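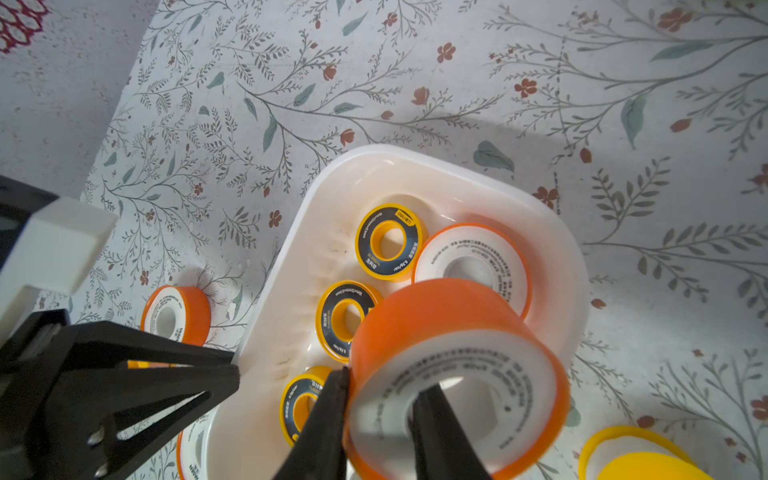 Questions about the open day at Kivovix in Givville

Posted 3 December 2019 by Orysia Kostiuk

I would like to take my students to the robot open day. We are 34 people and most of us have never seen a robot arm work. The notice says only "sorting of tape rolls". Is it worth the trip, and can they come close to the table?

Petro Yurchenko
I went in June with a group of 24. It is a small show — one arm, one table, and rolls of thread seal tape, the kind plumbers use. The arm picks rolls and a tray is there for them. For me the most interesting part was how it takes a roll, with one finger through the hole and the other on the outside edge. Some of my group expected something faster and they went for coffee after ten minutes. I stayed roughly an hour. You stand behind a line on the floor, but it is near enough to see the fingers well. With 34 people I advise you to make two groups.

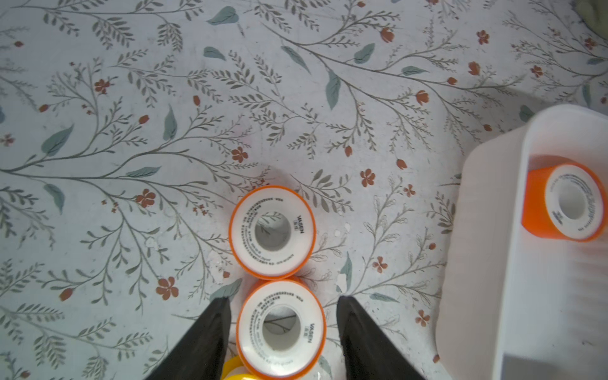 Can the students ask the operator questions while the arm is working?
They should wait for the pause between two rounds, when the operator comes to the line and talks with visitors.

Vanhove
It was ok. Parking is bad.

Tonaton
I agree with Petro about two groups. Please write to them before you come, because our school did not and we had to wait outside. Bring also a warm jacket — the hall has no heating, or it was not on when we were there.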